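Home Workshop Basics
Handout for Week Two: Walls, Hooks and Putting Things Back
Instructor: Morenike Onyeka
Palerwood Evening Classes, Tuesday, September 15, 2020

Welcome back, everybody, and thank you for being so patient last week while I hunted for the sign-in sheet (it was in my coat). Several of you asked for the notes in writing, so I have typed up what we covered and what we are going to cover tonight, and I've put in a few things I always forget to say out loud.

We ended last time on drawers. I have nothing against a drawer! My own kitchen has one full of string and birthday candles and I wouldn't part with it. For the tools you reach for every week, though, a wall is kinder to you. You see the thing, you take the thing, and when you've finished there is a gap waiting for it. A pegboard is the easiest way to get there, and you can start with very little on it.

A starter wall

Before you buy a single hook, lay everything you mean to hang on the table and shuffle it about until it looks right to you. Leave more room than you think you need between one tool and the next, enough for your whole hand. Then hang it all and live with it for 30 days before you decide it's finished. I moved my pliers three times in the first month and they have never moved again.

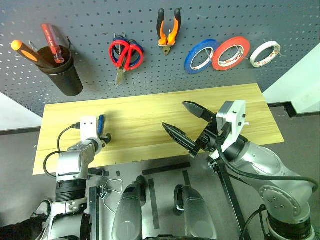
Small tools on the left, tape on the right, and the tabletop underneath.

A few notes on the pieces:

Screwdrivers. A cup is the friendliest home for them, and one that tips a little is perfectly fine. Don't crowd it. If you own a great many screwdrivers, keep the ones you love in the cup and put the others in a box.

Scissors. Hang them by the handles with the points down. Please, please do this even if you live alone.

Pliers. A small hook will do. Close the jaws first.

Tape. One roll to a peg if you have the pegs to spare. Rolls that overlap a bit still come off easily enough, but give a wide roll more elbow room. I like the colors side by side, and I find I buy less tape when I can see what I've got.

The board on the table

Now for the part I get carried away about. When you start a job, bring down what you need and set it out on a plain wooden board in front of you, with the handles at the far side and the business ends toward the front edge, or the other way about if that suits you better. Pick a direction and stick to it. A screwdriver, a pair of scissors and a pair of pliers will see you through a surprising number of Saturday mornings, and a board keeps them from wandering off under the newspaper.

An empty hook on the wall is a useful thing in the middle of a job. It tells you something still has to go home, and with two pairs of scissors in the house it tells you which hook you've left bare.

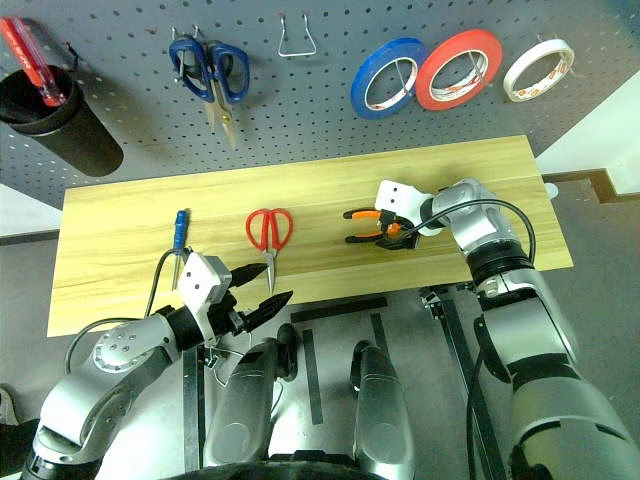

Harsh Mishra wrote to me after last week's class that he had tried the board for a whole weekend and liked it, but that he puts each tool back the moment he has used it, and wouldn't that be tidier still? It may well be, Harsh! I find it breaks up my work too much, and I'd sooner clear the board in one go when the kettle is on. Try it both ways and see which one you keep doing.

For next week

Bring 5 small tools from home, any condition, in a bag or an old towel. Bring a pencil too. We'll lay them out, draw around them on paper and plan a wall for each of you. If your board is already up, a sketch of it would be lovely.

The spare hooks are in the tin by the door, and you may take a few home as long as they are back by November.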